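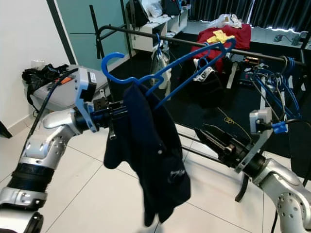 The left arm of the Kiddale robot holds a hanger with a dark garment on it near the clothes rail.

News > Students > Engineering and Computing

Student robotics project moves to garment handling

Students in the final-year robotics course at Dastbridge College have begun the second stage of a project in which a two-armed robot is taught to hang clothing on a rail. The work forms the major assessment for the course and will continue through to the end of January.

The project, known as Kiddale, was approved by the School of Engineering and Computing last year as a replacement for the individual design reports previously required of final-year students. Enrolled students are divided into 7 teams, each of which is responsible for one part of the task, from locating the garment and grasping the hanger through to releasing it on the rail. Teams are assessed on their own component and on the performance of the complete system.

The first stage was confined to rigid items, including boxes, bottles and empty hangers. Garments are considered a harder class of object. A shirt changes shape each time it is lifted, and its weight pulls a hanger away from the angle at which it was first held. Under the course rules the robot must bring the hook over the rail, lower it and let go without dislodging the garment or disturbing any hanger already in place.

Course coordinator Ghizlane Abou Zeid said the task had been selected for its difficulty and for its familiarity to students.

"Every student in the course has hung up a shirt, and very few of them had ever thought about how it is done," Ms Abou Zeid said. "In the first week we asked each team to write the steps down. The lists were short. They have since become considerably longer."

Training is carried out by demonstration. A student operator guides both arms through the complete movement while the positions of the joints and the view from the robot's head camera are recorded. The recordings are then used to train a control program, which is tested on the same garments and afterwards on garments it has not encountered. Each team is required to contribute 60 accepted demonstrations before its control program may be run on the robot. A demonstration is rejected if the garment touches the floor, if the hanger is released early or if the operator pauses for longer than the rules allow.

Ms Abou Zeid said the rejection rate had been high in the opening fortnight and had fallen as operators became accustomed to the controls. The most common fault was an approach to the rail at too shallow an angle, so that the tip of the hook struck the bar and slid along it. Several teams have since revised their procedure to include a short pause beneath the rail, during which the operator checks the direction of the hook before raising the arm.

The use of the second arm has been left to the discretion of each team. Some have assigned it to steady the garment while the hanger is raised. Others have kept it clear of the working area until the hanger is on the rail, on the grounds that a second point of contact introduces more movement than it prevents. Both approaches will be permitted at final assessment.

Laboratory sessions are held in the Martinelli Building and are supervised by teaching staff at all times. Operators complete a safety induction before their first session, and access to the floor around the robot is restricted while the arms are powered. Teams book the robot in blocks of 2 hours, with no team permitted more than one block per day. The School has advised that evening blocks will be added in the final weeks of the course should demand require it.

At the end of the course, teams will take part in an assessed trial against the clock. Each will be given 6 garments, among them items withheld from all teams during training. Marks will be awarded for garments correctly hung, with deductions for dropped items and for any intervention by an operator. Written reports will account for the remainder of the grade, and the School has asked that these include a full record of unsuccessful attempts.

Teams which complete the trial will be eligible for the Kakarden Prize, awarded annually by the School for applied student work. The prize has not previously been open to group entries. The School Board amended the conditions at its last meeting to permit them, and the amended conditions are available from the School office.

Recordings collected during the project will be retained by the School for use by later classes. Students retain authorship of their reports and of any software they have written.

Clean, unwanted shirts and light jackets in adult sizes may be left at the front desk of the Martinelli Building during office hours. Garments with loose beading or long cords cannot be accepted.

Comments (4)

mparsons
Are the January trials open to families? My daughter is on one of the teams and hasn't been told either way.

School of Engineering and Computing
The trial is an assessment and seating is limited. Students will be advised of guest arrangements by email.

Old Grad
We had a line-following buggy and a roll of electrical tape. Good on them. I'd like to see it try fitted sheets.

T. Wills
Do you take kids' sizes as well? I have a bag of school shirts in good colours, hardly worn.

Contact the Newsroom | © Dastbridge College 2023 | Back to top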